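Picking Cell Operators (2 posts)
Dratier, Satcombe depot
Permanent, full time

Dratier packs and ships mixed small goods for shops and mail order firms. At Satcombe we are moving part of the hand picking over to robot arms that take single items out of bins. We need two people to work alongside them.

What is changing

Until now, pickers at Satcombe walked the aisles with a trolley and a list. Under the new set-up, bins come to the arm and the operator stays with the cell. There is much less walking and lifting, and more watching, sorting out and reporting. The arms cope well with boxes and cases. They are slower with small items lying on top of each other, and those still need a person to step in.

The present pickers were offered these jobs first. Four have moved across, and the two posts advertised are additional. Aisle picking carries on for large and fragile goods, and operators will do one shift in five there.

The work

You will load and change bins, clear stuck or dropped items, stop and restart the arm using the handheld controls, and write down each missed pick with the item code. You will also check cables, ties and clamps at the start of every shift and tell the technician if anything has shifted. You will not be asked to program anything.

Shifts are 6 am to 2 pm or 2 pm to 10 pm, changing weekly. Paid training lasts 15 days, the first part of it at our Storunbridge site — travel is paid.

Who we are looking for

Warehouse experience helps, but we will consider anyone who is patient, tidy and willing to keep clear notes. You should be comfortable standing for part of the shift. No robot experience is needed.

Pay and leave

Pay goes up one grade from picker on completing training. 28 days' leave, including bank holidays.

To apply, send a CV and a short letter to Petronella Adams, Dratier, Satcombe depot. Interviews will be held in December and include an hour on the floor with a present operator.
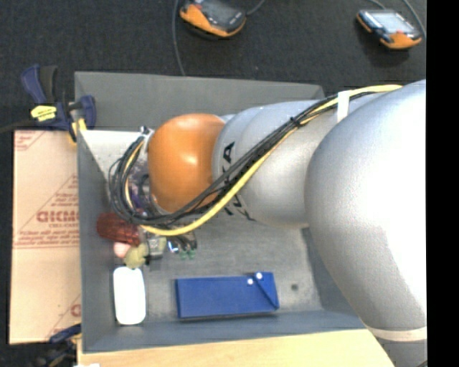
Robot arm working over a bin of mixed items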